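4.2 Clearing and setting the table

Of the chores in our trials, table clearing gave the most uneven results. The Wilis policy was trained on demonstrations recorded by people at ordinary tables, then run on the arm in the Darkomura test kitchen without further tuning. We scored 3 tasks: moving a single food item to a plate, gathering cutlery, and wiping the surface.

Moving a single item is close to solved when the table is otherwise bare. Failures came mostly from the approach. The fingers closed too early on rounded items, which then rolled out of reach, and the policy seldom tried again from a new angle. Glare on pale surfaces made this worse, as it hid the shadow that helps the policy judge height. Figure 5 gives the view from the hand-held gripper tool, with a rounded reddish-brown item at the upper right and the two green fingertips at left.
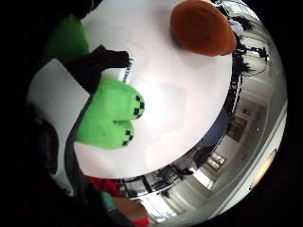 Figure 5. Wrist view over a white tabletop.

Cutlery was harder. Thin, flat pieces sit below the height at which the fingers close reliably, and the Fitzgerald baseline had the same trouble. Wiping needed steady pressure, and neither system could hold it near a curved edge. We would not yet leave either one to clear up after a family meal.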